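Marino Hill Observatory
Pre-season inspection checklist, with comments
Completed by Benedetta Longo. Second reader: Mitsuko Kubo.

We open the dome to members again in June, so it was time for the long version of the list. Items are marked OK, WATCH or FIX. Comments are mine unless there are initials after them. I had a great time doing this and I hope it shows, but please read the FIX items even if you skip everything else.

SECTION A: GETTING IN AND UP

A1. Path lights from the parking area to the door, red filters on. OK
All lit. The new filters are a lovely deep red, and my eyes stayed dark-adapted the whole way up. Big improvement over the tape.

A2. Outside steps, handrail, non-slip strips. WATCH
The strip on the top step is lifting at one corner. I pressed it down and it came back up. It needs glue before the first public night.

A3. Ladder to the observing platform. OK
Bolts checked by hand and then with the wrench. Feet have their rubber caps. Please go up facing the rungs, even if you have done it a thousand times.

A4. Platform rail and gate latch. FIX
The latch closes but does not catch unless you lift the gate a little. Anyone leaning back to look at the zenith is leaning on that gate! Keep the platform closed to visitors until this is done. Dario Ferraro has the part on order and will fit it himself.

A5. Emergency light over the door. OK
Ran on its battery for the full test and was still going when I switched it off.

SECTION B: DOME

B1. Shutter opens and closes fully on the motor. OK
Smooth all the way. I ran it twice just for the pleasure of seeing the sky come in.

B2. Shutter closes by hand crank with power off. OK
It takes 113 turns of the crank. Do not rush it. If rain is coming, cover the mirror first and crank second.

B3. Rotation, both directions, no rubbing. WATCH
There is a squeak on the north side, always at the same place. Adelmo Greco thinks it is one dry roller. He has greased it and we will listen again.

B4. Stop buttons, wall and hand paddle. OK
Both stop the dome at once. I tested them at full speed, then at slow speed, then with the telescope tracking.

B5. Dome floor clear, cables in their covers. OK after correction
Two cable covers had been left off beside the pier. Back on now. If you take one off to reach a plug, you are the person who puts it back.

B6. Weather sensor closes the dome. OK
A few drops from a spray bottle and the shutter started to move. I love this gadget. Keep the bottle on the hook by the sensor mast and fill it with plain water only.

SECTION C: TELESCOPE AND MOUNT

C1. Mirror cover on and off without touching the truss. OK
Easier with two people. The cover is not heavy, but it is wide and it catches the wind.

C2. Mirror surface, by flashlight at a low angle. OK
Dust, a fair amount, and it looks far worse under a flashlight than it does in the eyepiece. Leave it alone. We washed the mirror last year and it does not need another wash. Please, no canned air either.

C3. Counterweights locked, safety stop fitted at the end of the shaft. OK
The safety stop was on and tight. Check this every single session. It is the cheapest part on the mount and I would not stand under the shaft without it.

C4. Clutches hold with the tube horizontal. OK
Held for the whole of a coffee break with no drift at all.

C5. Mount limits, east and west. FIX
The east limit is good. The west limit let the tube go farther than it should, and I stopped it by hand paddle with the camera still clear of the pier. The setting had gone back to its default after the software update. Arturo Zanetti will put the old value in and write it on the card inside the cabinet door, which is where it should have been all along. Until he signs here, nobody leaves the mount tracking past the meridian unattended.

C6. Finder scope lined up with the main tube. OK
Used Vega. It was dead center in both.
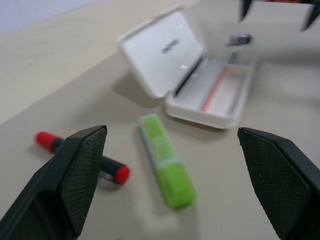

Photo: M. Kubo / Marino Hill Observatory

C7. Solar filter, full aperture. OK
Held up to a bright lamp and looked over slowly from both sides. No pinholes, no scratches, no loose edge. The three clips all snap. This check is done on the day of every solar session, before anyone sets up a chair, and it is written in the log with the name of the person who did it. A filter that passed last weekend has not passed today.

C8. Finder capped during solar work. OK
The cap is on its string again. Thank you, Dario!

SECTION D: CAMERA AND COOLING

D1. Camera held by two independent fastenings. OK
Main collar plus the safety strap.

D2. Cooling test. OK
The camera reached its set temperature and stayed there. Ramp it down gently and warm it up gently. There was a little frost at the edge of the window last winter, so the drying packs need to be fresh.

D3. Drying packs. FIX, now done
They were used up. Ours are the Hirosska refills, and they went into the Oven for the time given on the packet. For newer members, Oven with a capital letter is the name of the little warming cabinet in the workshop. The kitchen one is for pizza. Please do not mix them up.

D4. Power supply labels. OK
Every plug now says what it feeds. MK: I have added the voltage as well.

D5. Test exposures. OK
I took darks and flats, and then I could not resist and pointed it at the sky. We got a faint galaxy group with a smudge of a companion I had never seen from this site. I checked it against the atlas and it is real. The whole night was worth it for that one smudge. Total frames saved were 257, and they are on the shared drive in the Nestico folder with the flats.

SECTION E: ELECTRICAL AND FIRE

E1. Ground-fault outlets, test button on each. OK
All tripped and all reset.

E2. Extension cords. WATCH
One orange cord has a flattened spot where a chair leg has been standing on it. The jacket is not split, but I have moved it out of the dome and tied a tag on it. If you know how to shorten a cord properly, talk to Adelmo.

E3. Fire extinguishers, gauge and tag. OK
Both needles in the green. The one by the workshop door was behind a stack of folding chairs, and the chairs have been moved.

E4. Warming cabinet switches off on its timer. OK
Tested with a second timer next to it.

E5. Battery charging shelf. OK
Clear of paper and cloth. Let us keep it that way.

SECTION F: PUBLIC NIGHTS

F1. Visitor count by the door. OK
Last season's clicker reads 1076, which is wonderful. I have written that in the log and set it back to zero.

F2. Green laser pointer, locked away, key with the session leader. OK
Only trained leaders may use it. Look and listen for aircraft first, never aim near one, and never aim below the treetops. If you are not sure, describe the star in words. People enjoy star-hopping by voice much more than you would expect.

F3. First aid kit. FIX
Short on bandages and the cold pack is out of date. I will restock it on Thursday on my way up.

F4. Phone signal and written directions for an ambulance. OK
Signal is fine at the door and poor inside the dome. The card by the door has the road name and the gate code in large print. MK: please step outside to make the call. I tried it from the platform and it dropped right away.

F5. Cold weather box. OK
Blankets, gloves and hand warmers all there. Even in summer it gets chilly up here at 2 a.m., and a cold visitor is a clumsy visitor on the ladder.

F6. Step stool at the eyepiece. OK
Wide base, white edge tape fresh. Children go up one at a time with a grown-up beside them.

OPEN ITEMS

A2 top step strip: glue. Benedetta
A4 platform gate latch: Dario
B3 dry roller: listen again on the next clear night. Adelmo
C5 west limit: Arturo, with signature
E2 orange cord: stays out of use
F3 first aid kit: Benedetta

SECOND READER'S COMMENTS (MK)

I went over sections B, C and E again by myself and agree with the marks. I would move B3 up to FIX if the squeak comes back, since a sticking roller puts extra load on the motor. For C5 I want to watch the west limit stop the mount by itself, twice, before we call it closed. Everything else is in better shape than at this time last year, and the view through the main tube was superb. Saturn soon!

Signed off for member use with the platform gate closed: no
Signed off for inspection team only: yes, B. Longo, M. Kubo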